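Handheld Grippers on a Shop Budget: Notes for Session 4
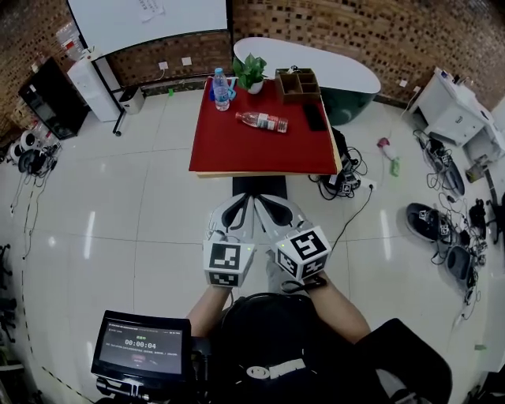
PIMTHORPE, February

Shared Workshop Course, Handout 4
By the Pimthorpe build group
Last updated: February
Reading time: 3 min

Last session ended with the jaws closing. This session is about getting them to close on something, and about knowing where they were when they did.

1. The cubes

Each gripper carries a white cube with black-and-white markers on its faces. The cube tells the tracking software where the gripper is and which way it points. It can only do this if it does not move relative to the gripper, a point so obvious that half the class skipped it last term. Use both screws. Tape is not a screw.

Print markers on matte paper at 200 percent of the size in the template. The template is wrong and has been wrong for a long time. Measure a printed marker with calipers and type in what you measured, even if you feel you already know.

2. The jaws

The curved fingers are forgiving, up to a point. Squeeze them by hand 80 times before you attach anything else. If they start to click, take them apart and look for the burr you meant to sand off.

Linkage pins come from the Furukawa drawer. The pins in the Misport drawer look the same and are a hair too thick - you can force one in, and then you own it forever.

3. The table

Practice on the red-topped table. It has a water bottle standing up, another bottle lying on its side, a potted plant, a desk organizer and a phone lying face-down. Start with the standing bottle. Then try the one on its side, which takes a different wrist angle and a better attitude. The plant is not an exercise.

Approach low and slow, with the jaws open wider than feels dignified. Keep both cubes turned so that at least one marked face stays in view of the head camera. Crossing your forearms will hide one cube behind the other, and the log will show a gripper that teleports.

4. Cables

Route the right-hand cable out to the right and leave slack for a full reach. Check your feet before you step back. The floor is glossy tile with a good deal of cable on it, and it has no opinion about your deadline.

5. The log

The Vendus script writes one line per reading. A clean test run should give you 641 lines. If you get 99, a connector came loose early on; reseat it and run again. If you get none, plug it in.

For next time: bring one recorded run per hand, your caliper numbers, and the jaw you took apart, preferably back together. Spare springs are in the tin by the vise. Sign for them.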